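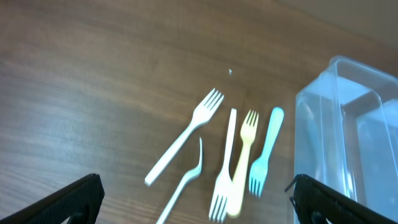
24 February 2018
Posted by umham_toaster_bench

1/ I have now read one too many listings for a "fully restored" Evico chrome toaster, so here is a thread. Most of what gets sold under that word has been polished. Polishing is fine. I polish things. I don't charge $183 extra for it.

2/ What set me off was a two-slice Evico on Lò last night, asking $860. Eight photos of the shell, every one of them shiny. Zero of the cord where it enters the body, zero of the elements, and a line saying "works great, as it should." As what should? The thing is older than most of the people bidding on it.

3/ I wrote to the seller and asked three questions. Was the cord replaced? Was the lowering mechanism taken apart? Do all the elements glow evenly? The answer I got was "it was gone over by a pro." So I asked what the pro did. No answer yet, and the price has been dropped by 12 dollars, make of that what you like.
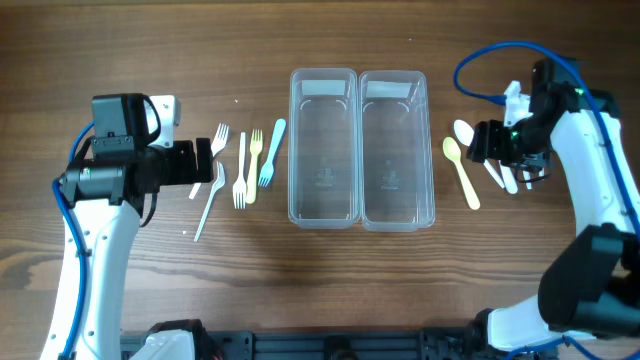 4/ The cord. Look at where it goes into the shell before you look at anything else. The old cloth covering can look lovely for a foot or two and be crumbling at the grommet. A new cloth-covered cord is cheap and I have no problem with it. What I do have a problem with is a new plug put on the end of an old cord and the whole lot called "rewired". I have seen this twice since July and I wasn't even looking hard.

5/ The elements. Ask for a photo taken straight down into the slots with the toaster running. Any seller who has it plugged in to say "tested" can take that picture. If they tell you the camera won't pick up the glow, well, my old phone manages it.

6/ An uneven glow doesn't always mean a dead element, by the way. Sometimes it's a bad connection at the terminal. But I wouldn't pay restored money to find out which.

7/ The chrome. People love to say "re-chromed" and I doubt it nearly every time. Plating a toaster shell properly costs more than most of these toasters are worth. Look at the edges around the slots and the corners by the feet. If the shell is bright in the middle and gray at the edges, somebody has been at it with a buffing wheel. Too much of that and you go right through, and there is no getting it back at home.

8/ The handles and feet. Brown plastic of that age goes dull and a bit chalky. Rubbed with oil it looks brand new for the photos and then goes dull again on your counter. I don't call that cheating exactly. I just don't want to see it in the description as "handles restored".

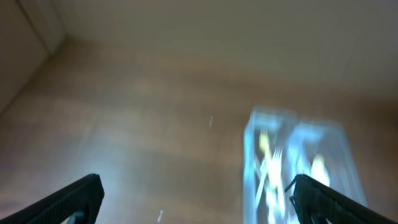 One reader objects that I am being hard on small sellers, that most of them are cleaning these up at the kitchen table for a few dollars' profit, and that "restored" has always been a loose word in this hobby.

9/ Fair, up to a point. It has been a loose word as long as I've been buying. It was also a loose word back when an Evico was a $20 gamble at the Dradusville swap meet and you expected to open it up yourself. At $860 I think it can be tightened a little.

10/ And the small sellers are usually the good ones! The best one I own came from a table at Dradusville with a strip of masking tape on the bottom that said CORD OK, LEFT SIDE SLOW, 74. I paid the 74. The cord was OK and the left side was slow. That is the most accurate listing I have ever bought from and it was written in ballpoint.

11/ (The slow left side was old crumbs and hardened grease in the slide. Unplugged it, took the shell off, cleaned it out, tiny bit of high-temperature lubricant, done in an evening. Keep ordinary household oil out of there, it smokes.)

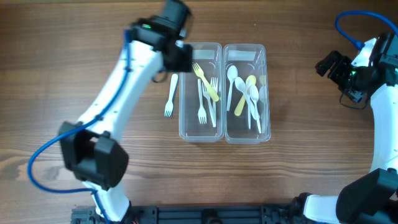
12/ Back to the ones marked restored. Serial number stories are another thing I'd ignore. I keep reading that the early Evicos have better mechanisms and that you can tell by the number on the base plate. I have had five of them open on my bench and the only difference I could find was in the screws. Maybe I've had the wrong five. If somebody has side-by-side photos of the insides I will look at them and take this post back.

13/ Same for "collector's estate". It was in a house. Somebody lived there. That tells me nothing about the wiring.

14/ So, am I saying don't buy a restored one? No. I'm saying ask what was done and get it in writing through Lò's own messages, with a photo of the inside. A person who did the work nearly always has those pictures already — they can't help themselves, they want to show you. When the inside photos don't exist I price it as untouched.

15/ I'm still after a crumb tray for the wide model, any condition short of rusted through. Can pick up near Umham or pay shipping. Please don't send me the $860 one, I've seen it.

Comments

Bought a "restored" one last year and the plug was held on with electrical tape. Under a very nice cloth cord. Wish I'd read post 4 first.

You are wrong about the mechanisms. Early ones have a thicker spring. I'll dig mine out and measure, but don't hold your breath, it's behind the furnace.

What do you use on the chrome then? I've heard foil and water and I've heard never use foil.

I sell these and I do take inside photos. Buyers never ask. They ask if it comes in red.

Contact: use the message form | © 2018 umham_toaster_bench | Back to top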